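How Do Scientists Measure the Deep Ocean?

The bottom of the sea is dark, cold and a long way down. A person can't just swim there with a thermometer. So scientists on research ships lower instruments on a strong wire and let them do the work.
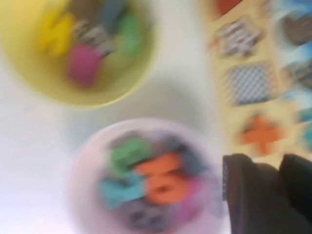
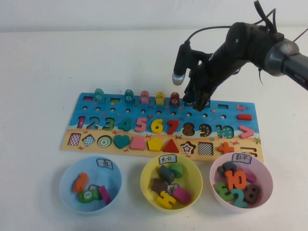

The ship stops first. Then a winch lets out the wire and the instruments go over the side. On the way down they measure how warm and how salty the water is. They also measure pressure, and pressure tells the crew how deep they are.

Pressure is the push of all the water above you. In the sea it grows by about one atmosphere for every 33 feet. At 1,000 feet it is strong enough to crush many things that work fine at the surface, so the instruments sit inside thick metal cases.

What do the numbers look like? On a February trip, the research ship Mersha stopped near Fistgate. At 91 feet the water was still close to the temperature at the top. By 255 feet it was much colder. A layer where the temperature drops quickly like that is called a thermocline.

Bottles go down on the same wire. They are open at both ends. When they reach the right depth, a signal from the ship snaps them shut, and they bring up water from that exact spot.

Back on deck, the water is poured into smaller bottles and labeled. Some of it is tested on board. The rest goes to a lab on land.

Words to know
Winch: a machine that winds wire in and out.
Thermocline: a layer of water where the temperature changes fast.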